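HOME TEXTILES 43: Care and Folding of Garments
Handout 3, Jeans
Instructor: Iresha Sultana, Room 803

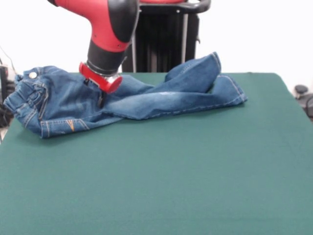
Last week we did towels, and everyone felt very accomplished. A towel is a rectangle and wants to stay one. Jeans are two tubes sewn to a third, wider tube, with metal hardware and opinions. Please read this before lab and bring one pair of your own, clean. I will be checking the "clean" part from a distance.

Finding the waistband
Most bad folds come from starting in the middle. When a pair comes out of the basket in a heap, look for the button. The waistband is attached to it. Belt loops will also get you there, and so will the topstitching, usually in a gold or tan thread that shows up well against blue. Once you have the waistband, open it out fully before touching the legs. A roll left in the waist will still be there at the end, under four layers, where you will pretend not to feel it.

Flattening
Lay the jeans face up. Smooth from the waist toward the hems with a flat hand. Pinching lifts one wrinkle and makes two. Pull the pocket bags straight from inside (Kirnard calls this "dressing the pocket," a phrase I have never heard a living person use). Check for tissues.

The fold
1. Bring one leg over the other, front pockets outward.
2. Tuck the point of the seat in, so you have a long strip with a straight side.
3. Hem up to just below the waistband.
4. Fold in half, or in thirds for a shallow drawer.

The Sakalauskas reading prefers to roll. Rolling is fine for a suitcase. In a drawer it gives you a row of blue logs, all of which turn out to be the pair that doesn't fit. You need to know both methods for the practical.

On faded areas
Fading at the thighs and knees is wear, and no fold will hide it or cause it overnight. A hard crease left in one place for months is another matter. Refold now and then, or wear the jeans, which I understand was the original plan.

For next time
Read Ukholm, chapter 3, skipping the poem. Fitted sheets are coming in December. Get some rest.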